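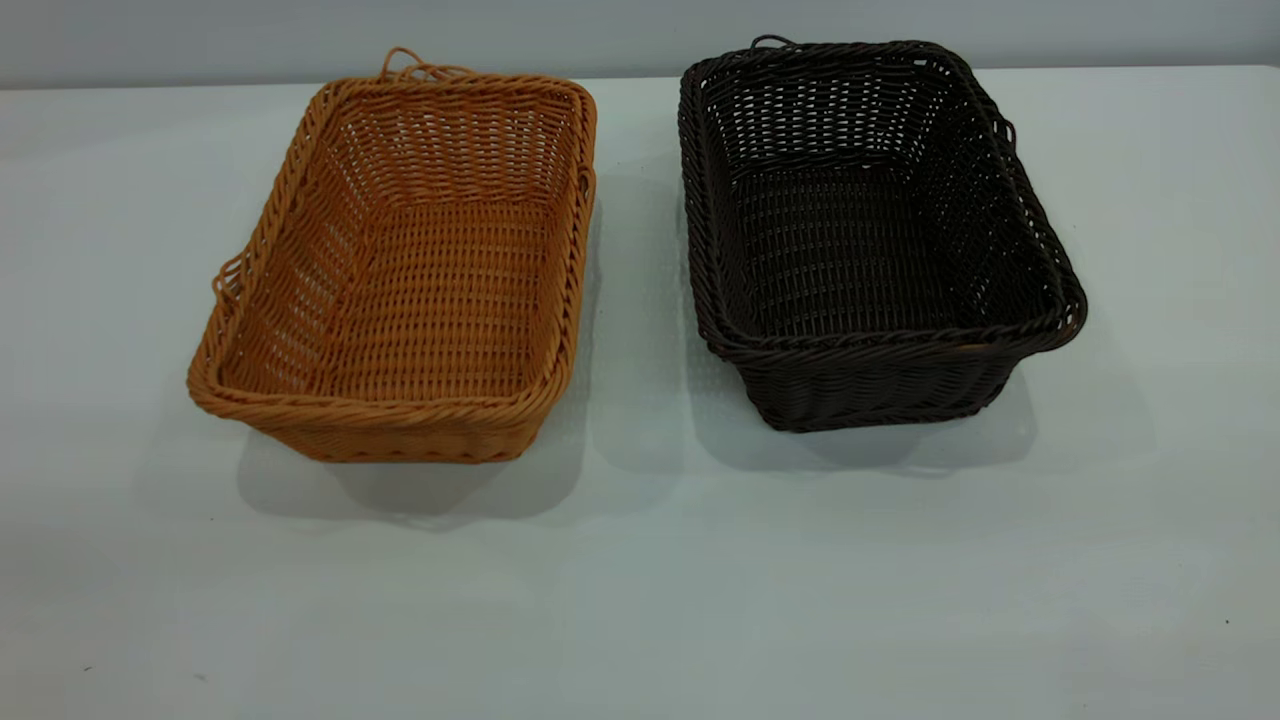
Unit 6: Comparing Grippers on Woven Containers
Course staff contact: Declan Cronin, Flerstead Automation Laboratory

Purpose
Students will compare two end effectors, the Idis parallel jaw and the Dolan three-finger hand, on one family of objects: open woven baskets. The arm, controller and camera stay the same throughout, so that any difference in the results can be traced to the gripper.

Test objects
One tan basket and one dark brown basket are used. They are close in shape and size and differ mainly in color. Both have flared sides, a thick rope-like rim and small looped handles. Gaps in the weave let the background show through, and students should expect the depth readings on the walls to be uneven.

Starting layout
The baskets are placed side by side on the white table, tan on the left, with their long axes at opposing angles. Leave clear table between them. The layout is restored before each block of trials.

Permitted grasps
Rim grasp: one finger inside the wall and the opposing finger or fingers outside.
Handle grasp: fingers closed on a loop. Record which loop was used.
Grasps that squeeze the whole basket across its width are not part of this unit.

Controller settings
The Trisport controller is set to a closing limit of 93 on its internal scale for both grippers. Lift height is 900 mm. Do not change either value between blocks. A group that needs a different limit must repeat both blocks with it.

Recording results
A trial counts as successful if the basket reaches lift height and is returned to the table upright. Slips, missed loops and false detections are entered separately. The camera sees the dark basket against a pale surface with much stronger contrast than the tan one, and detection errors must not be charged to the gripper. Log files are saved under course code 2095.

Written report
Reports are due at the end of January. Each report should state which gripper the group would choose for rim grasps and which for handle grasps, with the trial table attached.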